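About Mondilo

Mondilo makes small bags and pouches for travel, school and personal items. The company was set up by Wing-yan Tseng as a sample room for other brands and moved to its own lines three years later. We now list 42 models under two names, Elau for clear and semi-clear pouches and Holmgren for daypacks.

Design and pattern cutting are done at our Billton site, which has 602 square meters of floor space. Sewing is split between Billton and one partner shop. Somtochukwu Omoregie heads the materials group, which approves each lot of film, webbing and binding before cutting starts.

Each new pouch pattern is made up in one size first. The seams are checked along the full length of the binding, with extra attention to the curved corners, where the film tends to pucker if the feed is uneven. Straps are pulled to a fixed load and held for 70 seconds. A sample that shows stitch creep is returned to the pattern table.
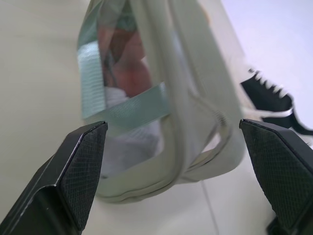
Gray-green pouch with see-through material.
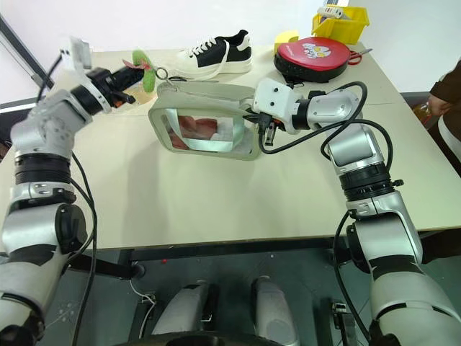

Standard orders start at 192 pieces per color. Smaller runs are possible on existing patterns when film is in stock. Repairs to binding and straps are accepted at Billton for all current models, and for discontinued models where matching webbing is still held. Trade customers can request a swatch card and the current size chart from the sales office.

Contact | Trade orders | Repairs | © Mondilo. All rights reserved. | Back to top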